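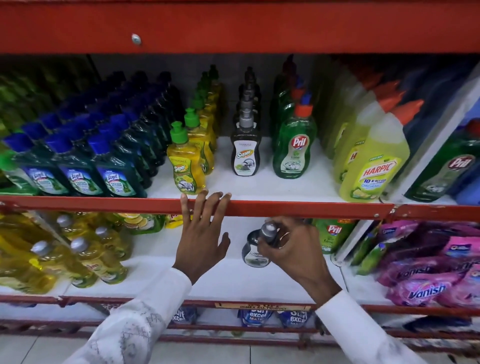 Cleaning bay, upper shelf: floor cleaner, dishwash, toilet cleaner

Keeping single-file columns straight on a deep shelf

Posted by Selamawit Gebru, September 2022

I look after the household cleaning bay in a small shop. The shelf is deep, with a coloured metal beam above it, and the bottles run front to back in columns: Lizol floor cleaner on the left, then yellow Patanjali dishwash, the dark Patanjali bottles with pumps, Pril, and Harpic on the right.

The floor cleaner behaves well enough. The pump bottles are the problem. When a customer takes the front one, the next is a hand's depth back, and pulling it forward by the pump turns the head sideways. After a day of this the labels face all directions and the column drifts into the Pril. I have tried refilling from the front, but then the old stock never moves.

Is there a method that does not involve emptying the shelf each time? The shelf depth is 400 mm.

Gunhild Hafstein

Work on one column at a time and always handle the bottle by its body, two hands, palms on the sides. The pump is a poor handle. On most bottles of this kind it rotates under light pressure and may unlock.

Procedure I use:

Take out the front two bottles and stand them on the trolley.
Reach in and draw the remaining bottles forward, starting with the nearest.
Put new stock in behind them. On a deep shelf this means going in over the top or from the side, so leave a finger's width between columns.
Return the front bottles, label square to the shelf edge.
Turn all nozzles to point the same way, towards the back.
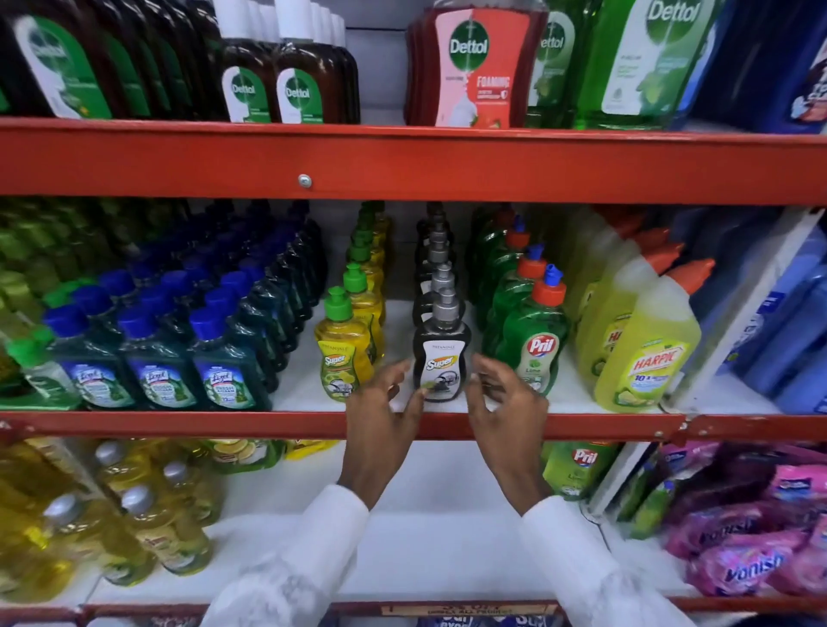

Two hands at the sides of the front bottle, pump left alone

Keep the columns of curved bottles narrow as well. Pril is not straight-sided, so a second file beside the first tends to lock into it and both twist. Angled necks such as Harpic can overlap slightly – this saves width, but they must all lean in the same direction.

Check the date codes in August or whenever your slow month falls. Dishwash keeps well, though a column that is only ever filled from the front will hide very old bottles.

Nestor Lacson

We fitted Beven dividers, part 2884, the clear ones. They hold the pump bottles in line and cost less than the time spent straightening. Measure the bottle at its widest point first. Ours were nearly 92 mm and the first set we ordered was too tight.

Eyerusalem Gidey

just put fewer bottles on the shelf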